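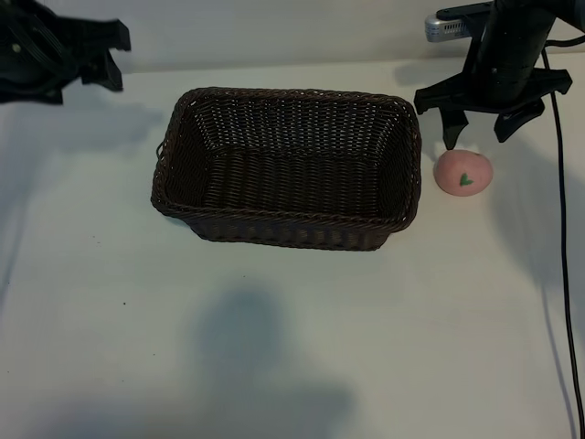
Basket Swap Returns to Monberg Hall on Saturday

The spring basket swap is back this March, in the front room at Monberg Hall on Chávez Street. Doors open at 9 on Saturday morning and we close up when the tables are clear, usually a little after lunch.

The rules are the same as last year. Bring a clean basket, take a different one home. Size doesn't matter, and you don't have to match like for like. Brown woven baskets with a rolled rim, the kind people keep on a hall shelf or next to the couch, went first last time, so come early if you want one. Please empty your basket before you bring it. Last March we ended up with a drawer full of keys, batteries and one library card, and most of it is still in the office.

Synthetic rattan can be washed in the tub with dish soap and a soft brush. Rinse it well and let it dry upside down overnight. Natural willow or cane should only be wiped with a damp cloth. If a handle has come loose, bring the basket anyway. Leobardo Beltrán will have a repair table by the window with waxed cord and spare cane, and he can fix most small handles while you wait. He asks that people bring no more than two repairs each.

Small soft toys and toy fruit are welcome on the side table this year. They should be clean, with no loose eyes or buttons. Anything left at closing goes to the Sellemia playroom, which is short on things for the under-fives.

We had 87 baskets through the door last year and would like to reach 100. The raffle and coffee sales brought in $1,906, and that money paid for the new folding tables and the lights over the back steps. Raffle tickets will be on sale again at the door, cash only.

Parking is in the Bokedano lot across the street. The side entrance has the ramp. If you can help set up, come at 8 and use the side entrance, as the front doors will still be locked.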